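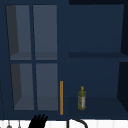

How to repaint kitchen cabinets in a dark color

318 shares
3 comments

Dark cabinets look beautiful, but dark paint is less forgiving than white. Every fingerprint, every drop, every hair from the brush will show. I painted my own kitchen in May, in a deep blue from Futanden, and I made several mistakes in the first two doors. I write here the order of work that I used after these mistakes.

Plan for a full week. The painting itself is short, but the waiting is long.

What you need

Degreaser, sandpaper in 120 and 220 grit, wood filler, bonding primer tinted gray, cabinet enamel, a small foam roller, a good angled brush, painter's tape, and a tack cloth. Ask the shop to tint the primer. With white primer I needed four coats of blue on the first door, and with gray primer only two on the others.

1. Remove the doors

Take off doors, hinges and handles. Write a number on a piece of tape and put it inside the hinge hole, then write the same number inside the cabinet. Keep the screws of each door in a separate bag.

2. Clean, and then clean again

Wash everything with degreaser, rinse with clean water and let it dry overnight. The doors near the stove need this two times. My neighbor Loubna Mahrous skipped the second washing and her paint came off around the handles after one winter.

3. Sand

Go over all surfaces with 120 grit until the shine is gone. You do not have to reach the bare wood. Fill the dents and old handle holes, let the filler become hard, and sand it flat with 220. Vacuum, then wipe with the tack cloth.

4. Doors with glass

If the glass can be taken out, take it out. Usually it is held by small clips or by a soft strip on the back side. Mine was glued, so I taped it. Press the edge of the tape with a plastic card and leave a very small gap, less than one millimeter, so the paint can close the joint between wood and glass. Paint the thin bars first with the brush, always in the long direction. Remove the tape while the last coat is still a little soft. If it is already hard, cut along the line with a new blade.

Decide also about the inside. Behind glass, pale wood next to a dark door looks unfinished to me, so I painted the inside and the shelves too. Wait longer before you put plates on painted shelves, two weeks at minimum.

5. Prime and paint

One coat of primer, light sanding with 220, then two thin coats of enamel. Start with the backs of the doors. Roll a small area and then pass the almost dry brush over it one time. Do not return to it later, even if you see a mark. Sand the mark after drying.

6. Put back the doors

Wait three days before hanging. Tighten the screws by hand. For the first month, wash only with a soft cloth and water.

Comments (3)

Keith Bellamy: Does the gray primer matter also for dark green?

Author: Yes, I would use the same. Bring a sample of your green to the shop.

Ashley Bickerstaff: My glass has the soft strip, it came out easily with a butter knife. Thank you!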